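I've had the Flenevo pair on my bench since December, so it's time to write up what I think. The kit comes from Kuvumix and it's two hand-held grippers with a camera on each. You hold one in each hand, do a job, and the recordings go toward training a robot arm to do the same job. Mine cost $183 a month on the rental plan, cables included.

My test job is small parts sorting. I use a clear box with six compartments because see-through plastic is hard for cameras and I wanted to know early if that would be a problem.

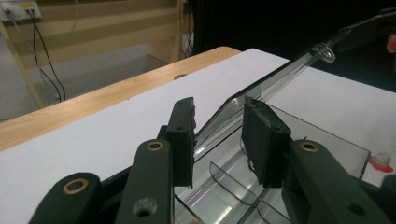
Setup took me 28 minutes the first time. Most of that was the Flunari software, which wants both grippers plugged in before it opens and doesn't say so. The printed guide skips this too. After that it was fine.

The grip is comfortable for short sessions. The trigger is stiffer on my left unit than on my right, and after an hour I notice it in my thumb. Support offered to swap it and I haven't gotten to that yet.
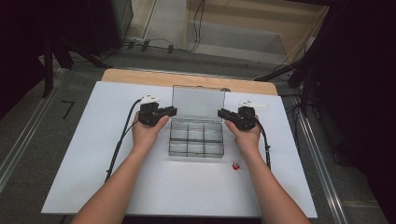 Cables are my main complaint. They're long enough, but I have to think about where they run every time I reach across the table. A wireless version is listed on the Kuvumix site with no price.

Fingertip wear is the other thing to budget for. Replacement pads are sold in packs of 2, and I'd order a spare pack with the kit.
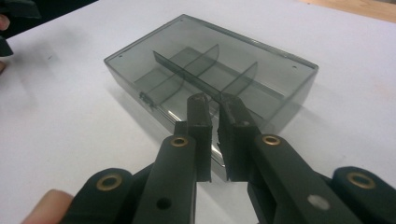

Lining up on the front edge of the compartment box.

I'm keeping the rental for another month. Next up is the same job with the lid closed at the start.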